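Right, I'll say it. I don't believe a single "30% off" sign in the snack aisle any more. Thread.

Been writing down what I pay for the same small basket of stuff since August. Bar of chocolate, crisps, a hot dog at the station kiosk. Nothing fancy.

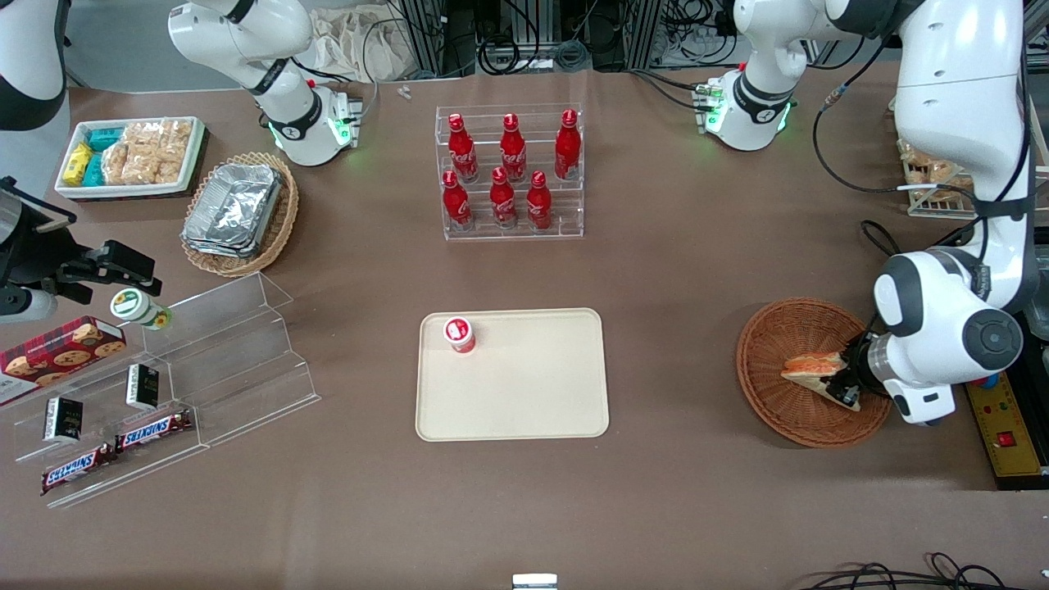 The bar went up, stayed up for a fortnight, then came "down" with a yellow sticker to what it cost in the first place. Some saving.

Then there's the meal deal. Sandwich, drink, snack, one price. Great, until you notice the drink has been priced on its own at a level no sane person would pay, so the deal looks clever.

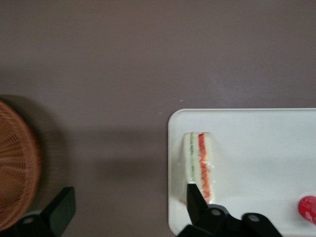
Leonora Dela Peña reckons I'm being unfair and it's all transport and cocoa. Maybe. Cocoa doesn't explain the crisps though, does it?

And the loyalty card. I signed up for the Kumell one to see what the fuss was. I've got 958 points. Do you know what 958 points gets you? I asked at the till and they had to go and find out.

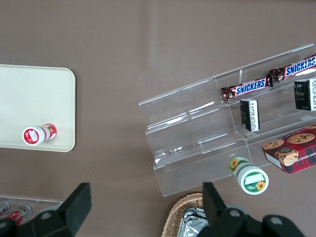
Multipacks next. Six bars in the pack, and per bar it was dearer than buying singles. The shelf label gave one price per 100g and the other per item, so good luck comparing them with a queue behind you.

Savvas Ververidis says just use the calculator on your phone. I do, mate. I shouldn't need to for a biscuit.

Anyway, if your local shop does honest labels, tell me which one. I'll go and check.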